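Skurkness Shared Kitchens
Working group on dishware and drying
Minutes of meeting held March 14, 2018, Stockdale, ground floor meeting room

Present: representatives of the Stockdale, Brevov and Skurkness kitchens; purchasing; building services; secretary.
Apologies: Zidance (dishware supplier). Written comments received and taken under item 5.

1. Minutes of the previous meeting

Accepted with one correction. Under item 6, "drain board" should read "drip tray." The drain board was ruled out before that meeting and should not have appeared again.

2. Matters arising

2.1 Cupboard labels. Stockdale has relabeled the wall cupboards. Brevov has not, as the printer tape on hand is the wrong width. Brevov to order tape on the next purchasing run.

2.2 Shelf heights. Building services measured the lower shelf in all three kitchens. Clear height at Stockdale is 200 mm with the shelf on its present pins. This is enough for a stack of small plates but not for the large bowls stood on edge. The shelf can go up one pin position. Brevov and Skurkness need no change.

2.3 Sink strainers. Closed.

3. Dishware count

The secretary reported the count for Stockdale. The kitchen holds 47 pieces, counting plates, bowls and mugs and leaving out flatware. The list on the cupboard door shows more than this. It was agreed that the list is out of date and that the count is the correct figure.

Purchasing asked if the shortfall was breakage or pieces carried off to other floors. There is no record either way. Stockdale will check the second floor pantry before anything is ordered.

The sets are mixed. Plates have been bought at different times and in different colors, and rims do not match between batches. The meeting saw no reason to replace mixed sets for appearance. Size is the only point that matters for the rack and the shelf, and any new plate should be 170 mm across so that it stacks with the small plates on hand. Skurkness noted that its own plates are larger and asked that the size be treated as a Stockdale figure. Agreed.

4. Counter layout and drying

4.1 Background. The layout adopted last year puts the rack at the back of the counter, long side parallel to the wall, with used dishes to the left and flatware to the right. The sheet on the wall shows this as a drawing. Users do not follow the drawing closely. Stockdale asked for the item to be discussed with the counter as it is found in use.

Stockdale counter, with the dish rack in place:
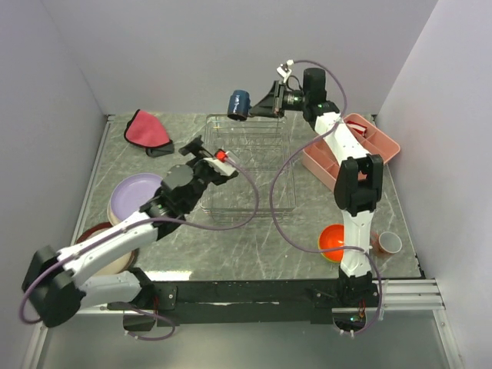
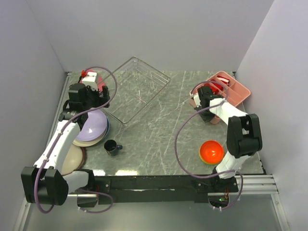
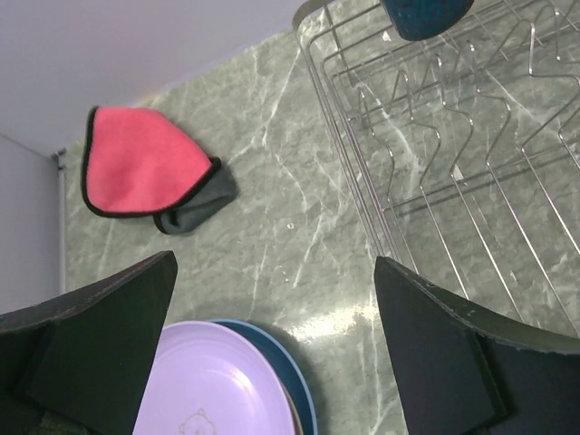 4.2 Rack position. The present wording, "at the back of the counter," was found to be too loose. It fixes neither the angle nor the distance from the walls, and the rack has no feet or stops that would hold it to a line. Brevov stated that its own rack moves every time it is loaded from one end. In the second picture the rack stands on a diagonal near the back, while the first has it in the center of the counter, so the position in practice covers most of the depth. The meeting considered whether a fixed position is needed at all. Building services argued that it is, as a rack in the center takes up the area meant for stacking. Skurkness preferred to fix only the angle. It was agreed to mark two corners of the rack position on the counter with removable tape for a trial period and to leave the angle parallel to the back wall.

4.3 Stacking on the counter. Plates should be stacked by size before they go to the sink or the rack. The second picture was used to discuss the left side of the counter, where a lavender plate is stacked on a cream one and a beige plate with a brown rim lies by itself farther forward. Brevov asked if a single plate lying apart is a fault under the sheet. The sheet says only "stack plates at left." The wording will be changed to "stack plates of one size in a single pile at left, set back from the front edge." Mugs stay beside the pile and are not put on top of it. The navy mug standing just to the right of the lavender plate was accepted as correct under the new wording.

4.4 Flatware tray. The compartment tray stays in the back right corner. Skurkness proposed moving it to a drawer. Stockdale objected that the drawer nearest the sink is already used for cloths and bags. No change. The sheet will state that the tray is for flatware and small utensils only.

4.5 Cloths. One cloth for drying dishes and one for wiping the counter, of different colors, was proposed by Brevov and agreed. At present the sheet does not say where a cloth should be left between uses. In the first and third pictures there is a pink cloth with dark trim to the left of the rack. The meeting had no objection to that side of the counter but noted that it is also the plate side. Two options were discussed:

a) a hook on the side wall;
b) a bar on the inside of the cupboard door under the sink.

Building services prefers (a), as the cupboard door is light and the hinge screws have been reset before. Stockdale prefers (b) for appearance. Decision put off until building services has checked what fixings the side wall will take. Until then the cloth is to be spread flat over the left end of the counter after the last use of the day.

4.6 Water on the counter. A few small drops can be seen on the marble pattern near the center in the third picture. Skurkness asked if a drip tray should now be bought for each kitchen. The tray offered in the last quotation is wider than the rack and would leave less room for plates at the left. The meeting agreed to go on without one and to add a line to the sheet: "wipe under the rack at the end of the day." Brevov recorded that it would still prefer a tray for its own kitchen and may buy one from its own budget. If it does, the tray must fit within the taped corners.

4.7 Loading the rack. Plates go on edge in the dividers, facing the same way, with large pieces at the back. Bowls go at the end of the rack and are tilted so that they drain. Mugs go upside down. The rack is to be emptied before the kitchen is locked. There was a short discussion of whether the last user or the first user of the next day should empty it. Last user, as now.

5. Comments from Zidance

Zidance wrote in reply to the questions sent after the last meeting. The points were:

5.1 Single plates can be supplied as well as sets. Minimum order is one carton.

5.2 Color cannot be matched to earlier batches. See item 3; no action.

5.3 Zidance advises against stacking plates while wet. The meeting noted that the sheet already has plates dried in the rack before they go to the shelf, and that stacking at the left of the counter is for used plates. A line will be added to make the difference clear – used plates are stacked, washed plates are not stacked until dry.

5.4 The price list enclosed was last year's. Purchasing to ask for the current one.

6. Instruction sheet

The sheet will be reissued with the changes under 4.2 to 4.7 and 5.3. It should fit on one page. The drawing will be replaced with a plain outline of the counter showing four areas: plates, rack, flatware, cloth. Skurkness asked for larger type. Brevov asked that the sheet be laminated this time, the paper copy by its sink having been replaced twice.

The draft goes to all three kitchens for comment. Comments after the closing date will be held for the next issue.

7. Other business

7.1 Dish soap. The refill bottle at Brevov leaks at the pump. Purchasing will send a replacement pump with the next delivery.

7.2 Skurkness reported that its rack is bent at one corner and no longer sits flat. Building services will try to straighten it. If that fails, a rack of the Stockdale pattern will be ordered.

7.3 Key to the Stockdale supply cupboard. Still missing. The spare is kept at the front desk and must be signed for.

8. Actions

Stockdale: check second floor pantry for dishware (3). Raise shelf one pin (2.2). Replace cupboard door list (3).
Brevov: order printer tape (2.1). Comment on draft sheet (6).
Skurkness: comment on draft sheet (6). Deliver bent rack to building services (7.2).
Building services: tape two corners at Stockdale (4.2). Check side wall fixings (4.5). Rack repair (7.2).
Purchasing: current Zidance price list (5.4). Pump (7.1).
Secretary: draft sheet and outline drawing (6).

9. Next meeting

April, at Brevov. Date to be sent with the draft sheet. The tape trial will be the first item.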